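Foro > Música y famosos > Prensa y medios
Tema: Exclusivas de bautizos y cumpleaños: quién fija el precio y quién autoriza

marlo_k
Abro hilo aparte porque en el de la portada de febrero se estaba mezclando todo. La cuestión es concreta: cuando una cantante publica en su cuenta las fotos del cumpleaños del niño, ¿queda margen para vender después un reportaje a una revista? Mi posición es que sí, pero con un descuento fuerte. El caso que se discutía era el de Vesna Ivanov, que subió ocho fotos del primer cumpleaños de su hija y a los pocos días apareció con reportaje en papel. Varios usuarios daban por hecho que la revista había pagado la tarifa completa. No lo veo.

teclado_roto
Depende del contrato. Si la cláusula de exclusividad cubre «imágenes del evento», publicar antes en la cuenta propia la incumple. Si cubre «imágenes de la sesión», no, porque la sesión se hace otro día, con otra ropa y con otra luz. En el reportaje de Ivanov la niña lleva otro vestido. Eso es sesión aparte.

marlo_k
De acuerdo con la distinción. Aun así, el valor de la sesión baja. Lo que se paga es ser el primero en enseñar la cara, y la cara ya estaba enseñada.

Dunia_77
La cara no estaba enseñada. En las ocho fotos de la cuenta la niña sale de espaldas o con la tarta delante. Revisadlo. En todas.

marlo_k
Revisado. En la quinta se ve el perfil.

Dunia_77
Perfil parcial. A efectos de una revista, eso no es enseñar la cara.

andamio
Trabajé cuatro años en la mesa de edición de un semanario, no de los grandes. Aclaro algunas cosas que en este foro se repiten mal.

El precio no sale de una tabla. Lo propone la agencia que lleva a la artista y se negocia por paquete: número de páginas, llamada en portada o no, entrevista con preguntas abiertas o con cuestionario pactado, y derechos digitales. Los digitales se negocian por separado y casi siempre llevan un plazo, pasado el cual la artista puede publicar lo que quiera en su cuenta.

La publicación previa en redes se contempla por escrito. Hay un anexo donde se enumera qué puede subir la artista, cuántas piezas y con qué antelación. Si Ivanov subió ocho, lo más probable es que el anexo dijera ocho. En el trato con Devex, que era la agencia con la que más trabajábamos, el anexo ocupaba más que el contrato.

El vestuario también va por escrito. Prendas sin logotipo a la vista salvo acuerdo con la marca, y dos cambios por persona como mínimo. A los niños se les preparaba un tercero por si se manchaban. En producción se anotaba cada prenda antes de la sesión en la hoja de ese día.

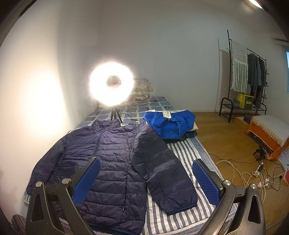 Esa hoja la firmaban la estilista y alguien de la agencia. Si después aparecía en página una prenda que no constaba, la marca competidora podía reclamar, y ha pasado. En una sesión de invierno tuvimos que retocar una bufanda en nueve fotos porque el anexo de marcas excluía al fabricante. El retoque lo pagó la revista.

Resumiendo lo que toca al hilo: publicar antes en redes no implica rebaja automática. Puede incluso subir el precio, si la publicación se usa como anuncio del reportaje.

teclado_roto
Gracias. Una duda: ¿la autorización de imagen del menor la firman siempre los dos progenitores?

andamio
En lo que yo vi, sí. Sin las dos firmas no se maquetaba. Si uno de los dos no quería que se viera la cara, se pixelaba o se elegían tomas de espaldas, y eso se anotaba en el mismo documento. No sé cómo lo hace cada empresa ahora.

Bicho_de_sala
Discrepo en lo de que pueda subir el precio. Eso lo dicen las agencias. Sigo este sector desde hace tiempo y lo que se observa es lo contrario: menos páginas y menos portadas para los que publican mucho. Ivanov tuvo seis páginas interiores y un recuadro en portada. Con el primer hijo tuvo portada entera y entrevista larga. La diferencia es que entonces no tenía la cuenta abierta al público.

andamio
También era entonces cuando acababa de sacar disco. La portada entera correspondía a promoción del disco y el niño venía incluido. Ahora no tiene nada en el mercado hasta la gira.

Bicho_de_sala
El disco había salido meses antes. No era lanzamiento.

andamio
La reedición con temas extra salió la misma semana que la revista. Sello Clonell. Está en la ficha.

Bicho_de_sala
Comprobado, es correcto lo de la reedición. Mantengo lo demás.

Dunia_77
Sobre cifras: en el otro hilo alguien puso 900 euros por foto como tarifa de la sesión de Ivanov. ¿Hay fuente o es inventado?

pepe_lopezno
Lo puse yo. La fuente es un podcast, minuto 31. Lo dice el invitado, que es fotógrafo.

Dunia_77
Lo he escuchado. El invitado habla de lo que cobra él como fotógrafo por foto publicada. No de lo que cobra la artista. Son dos conceptos distintos.

pepe_lopezno
Puede ser. Lo entendí de la otra manera. Edito el mensaje del otro hilo.

marlo_k
Entonces volvemos a no tener ninguna cifra. Prefiero eso a una equivocada.

Purkham_fan
Como referencia exterior: la revista Purkham publicó en su día su criterio para reportajes con menores. Texto de una página. Decía que no pagaban por imágenes de menores de dos años y que el importe, si lo había, correspondía a la entrevista con el adulto. Es decir, sobre el papel la foto del cumpleaños vale cero y la entrevista absorbe todo.

teclado_roto
Eso es un artificio contable.

Purkham_fan
Sin duda. Pero tiene efectos: si la artista se niega a la entrevista no cobra nada, aunque entregue 50 fotos. Y explica por qué hay tantas entrevistas sin contenido acompañando fotos de bebés. La de Ivanov son seis preguntas y dos son sobre la tarta.

Dunia_77
Tres son sobre la tarta, si contamos la del relleno.

Bicho_de_sala
La entrevista es floja, en eso coincidimos todos. La única respuesta con información es la que menciona que graba en casa de Bălan y que se lleva a la niña al estudio. El redactor no repregunta. Es el productor de sus dos primeros discos y llevaban tiempo sin trabajar juntos. Eso era la noticia y quedó en la última página, en un pie.

marlo_k
Cuestionario pactado, según lo que explica andamio. No se podía repreguntar.

andamio
Con cuestionario pactado se puede pedir ampliación por correo antes del cierre. Otra cosa es que respondan. Yo lo habría pedido.

moderacion_sur
Nota de moderación, 17 de enero de 2018. Se han retirado dos mensajes que enlazaban capturas de la niña ampliadas. Las normas de la sección no permiten subir imágenes de menores, aunque procedan de una cuenta pública. El debate sobre contratos y prensa puede continuar.

Dunia_77
Correcto. Pregunto para andamio: el plazo de los derechos digitales, ¿empieza con la salida en quiosco o con la firma?

andamio
Con la salida en quiosco. Si la salida se retrasaba, el plazo se movía con ella. Había una fecha tope para que la revista no se guardara el material indefinidamente. Pasada esa fecha, la artista recuperaba las fotos y no devolvía el anticipo.

teclado_roto
¿Y si había filtración antes de salir?

andamio
Si la filtración venía de la imprenta o de la redacción, pagaba la revista. Si venía del entorno de la artista, se renegociaba. Demostrar de dónde venía era el problema. Se mandaban juegos de fotos con pequeñas diferencias de encuadre a cada destinatario para poder rastrearlo.

Bicho_de_sala
Ese dato no lo conocía. Útil.

marlo_k
Corrijo mi mensaje inicial: donde puse «descuento fuerte», léase «depende del anexo». Sigo pensando que la portada entera la perdió por la cuenta abierta, y ahí estoy con Bicho_de_sala. Si alguien tiene el número en papel, agradecería que mirase a quién se acreditan las fotos en la página de créditos. En la versión digital solo pone «cedidas».

Purkham_fan
Lo tengo en casa de mis padres. Lo miro cuando vaya y lo pongo aquí.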